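# Norgate: Ein Quartier wartet auf seinen ersten Kran

Stand: 6.10.22

Auf dem alten Güterbahnhof sollen 424 Wohnungen entstehen. Der Bebauungsplan ist beschlossen, die Finanzierung steht nach Angaben der Bauherrin, und trotzdem ist auf dem Gelände bisher wenig passiert.
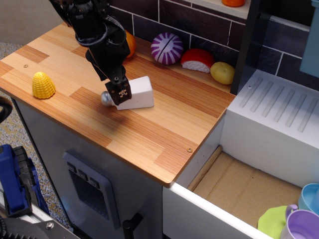 Man habe sich an den Bauzaun inzwischen so gewöhnt, dass man ihn kaum noch sehe, heißt es in der Bäckerei gegenüber dem früheren Zollgebäude. Die Plakate daran seien schon zweimal ausgewechselt worden, und jedes Mal sei das Hochhaus darauf ein Stück niedriger gewesen.

Das stimmt. Der erste Entwurf des Büros Umach sah am nördlichen Ende einen Turm mit 22 Geschossen vor, dazu eine lange Zeile entlang der Gleise. Nach der ersten Auslegung der Pläne wurden daraus 19 Geschosse, nach der zweiten 17. Die Zeile bekam im Gegenzug einen weiteren Flügel, damit die Zahl der Wohnungen gleich bleibt. Geplant sind überwiegend Zwei- und Dreizimmerwohnungen, 51 davon barrierefrei und mit eigenem Zugang zum Innenhof.

Bauherrin ist die Altier, die das Gelände vor vier Jahren von der Bahn übernommen hat. Der Kaufvertrag enthielt eine Auflage, die damals kaum beachtet wurde: Die Laderampe mit ihrem Vordach muss erhalten bleiben. Sie liegt genau dort, wo Umach ursprünglich die Einfahrt zur Tiefgarage gezeichnet hatte. Die Einfahrt rückte daraufhin an die Ostseite, also an die schmale Straße, in der auch der Eingang der Grundschule liegt. Seitdem wird über fast nichts anderes mehr gesprochen.

## Streit um die Zufahrt

Das Verkehrsgutachten kommt zu dem Ergebnis, dass die Straße den zusätzlichen Verkehr aufnehmen kann. Eltern und Anwohner zweifeln daran. Gezählt wurde in einer Dezemberwoche, in der die Straße wegen eines Rohrbruchs stadteinwärts gesperrt war. Die Stadt hält die Zählung dennoch für verwertbar, weil der Umleitungsverkehr herausgerechnet worden sei. Eine neue Erhebung ist trotzdem zugesagt. Ihr Ergebnis soll vorliegen, bevor die Baugenehmigung für den zweiten Abschnitt erteilt wird.

Im Gespräch sind derzeit zwei Lösungen. Die eine verlegt die Zufahrt zurück nach Westen und führt sie in einer engen Kurve um die Rampe herum. Das kostet Stellplätze und macht die Anlieferung mit größeren Fahrzeugen schwierig. Die andere lässt alles, wie es ist, und sperrt die Zufahrt zu Schulbeginn und Schulschluss. Die Altier bevorzugt die zweite, die Schule die erste. Im Bauausschuss zeichnet sich bisher für keine von beiden eine Mehrheit ab.

## Was mit dem Boden ist

Der zweite Grund für die Verzögerung liegt unter der Oberfläche. Auf dem südlichen Teil stand bis in die achtziger Jahre eine Werkstatt für Rangierlokomotiven. Dass der Boden dort belastet ist, war bekannt, das Ausmaß aber nicht. Nach den Bohrungen im Frühjahr müssen mehr als 3.081 Kubikmeter Erde ausgehoben und auf eine Deponie gebracht werden. In der ursprünglichen Kalkulation war die Hälfte angesetzt.

Die Altier will die Mehrkosten nicht allein tragen und verweist auf die Unterlagen, die ihr beim Kauf vorgelegt wurden. Ob es zu einer Klage kommt, ist offen. Beide Seiten verhandeln, und solange verhandelt wird, rührt sich auf dem südlichen Teil nichts. Im nördlichen Abschnitt dürfte dagegen gebaut werden. Dort fehlt nach Auskunft der Bauherrin nur noch der Vertrag mit einem Tiefbauunternehmen. Die erste Ausschreibung brachte zwei Angebote, beide lagen deutlich über dem Budget, sodass sie aufgehoben wurde. Die zweite läuft.

## Mieten, Läden, Hof

Ein Teil der Wohnungen wird öffentlich gefördert und ist damit für 25 Jahre an eine Mietobergrenze gebunden. Wie hoch die übrigen Mieten ausfallen, sagt die Altier nicht. In vergleichbaren Neubauten im Viertel werden derzeit Preise verlangt, die für viele Haushalte aus der Nachbarschaft zu hoch sind. Der Mieterverein hatte eine größere Quote gefordert und sich damit nicht durchgesetzt. Erreicht hat er, dass die geförderten Wohnungen auf alle Häuser verteilt werden. Im ersten Entwurf lagen sie sämtlich an der Gleisseite.

Für das Erdgeschoss sind ein Supermarkt, eine Arztpraxis und mehrere kleine Ladenflächen vorgesehen. Unter dem Vordach der Rampe soll ein Wochenmarkt Platz finden, sofern sich genug Händler melden. Der bisherige Markt am Kirchplatz hat in den letzten Jahren Stände verloren - manche im Viertel fürchten, dass zwei Standorte für beide zu wenig übrig lassen.

Am weitesten ist die Planung beim Innenhof. Die Linden entlang der alten Ladestraße bleiben stehen, ihre Wurzelbereiche sind seit dem Sommer eingezäunt. Dazwischen sind Wege aus den vorhandenen Pflastersteinen geplant, die im Moment auf Paletten neben dem Zollgebäude lagern. Auch die beiden Gleisstücke vor der Rampe sollen liegen bleiben und bündig in den Belag eingelassen werden.

Der Zeitplan der Altier nennt für den nördlichen Abschnitt eine Bauzeit von zweieinhalb Jahren. Im Dezember berät der Bauausschuss erneut über die Zufahrt, die Sitzung ist öffentlich. Die Pläne liegen bis dahin im Foyer des Technischen Rathauses aus - auch die beiden älteren Fassungen mit dem höheren Turm.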